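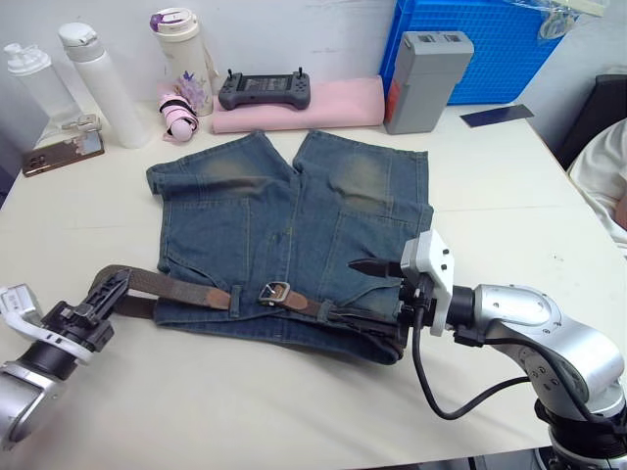 *Belt and shorts, both grippers on the job.*

## Cordeiro two-arm teaching station

Sold by Plovico. Reviewed for this catalog by Maksym Stasiv. Page updated 28 November 2022.

Every maker of two-arm robots says you can "just show it" what to do. I've sat through enough of those pitches to want the fine print first, so this page starts with it. The Cordeiro lets an operator drive two arms by remote control, records what they did, and hands you the recordings. Whether a robot learns anything useful from them depends on your task, your training software and your operators' patience. None of that ships in the crate.

Belts are a fair test of a station like this. The strap bends, the loops are narrow, and denim slides around on a smooth table. One arm has to keep the garment still while the other manages the loose end, and the operator has to think about both at once. If a salesperson shows you blocks being stacked, ask for a belt.

### What you get

- Two arms with grippers, and a camera mount on each arm near the wrist
- Two hand controllers, sized for an adult, with a finger trigger each
- Recording software (one license, one computer)
- Table clamps and 12 spare finger pads

The table isn't included. Neither is a computer, whatever the older Pevunard brochure says.

### Teaching by remote control

Motion is copied from the hand controllers to the arms. The delay is small enough that most people stop noticing it in the first hour. What they keep noticing is the lack of feel: you can see a strap go tight, but your hand gets no tug back. Expect new operators to pull too hard – or to let go early.

### Teaching by hand

You can also release the motors and move the arms yourself. It's fine for setting a start position. For cloth I wouldn't bother, as your own arms block the cameras and it takes two people to do anything with both grippers.

### How many recordings?

The maker suggests 60 per task. We think that's hopeful for anything soft. Our own set for clothing stands at 2,807 recordings across all tasks, and I still wouldn't promise a customer that it covers their pants. Disk space for 1,000 recordings should be planned before you start.

### Works with

Troltow wrist cameras and the standard Cordeiro stand. The high-reach stand was dropped from the range in July.

### Ordering

Price on request. Bring your own garment to the demo and ask to drive the arms yourself. Returns are accepted if the shipping seals on both arms are unbroken.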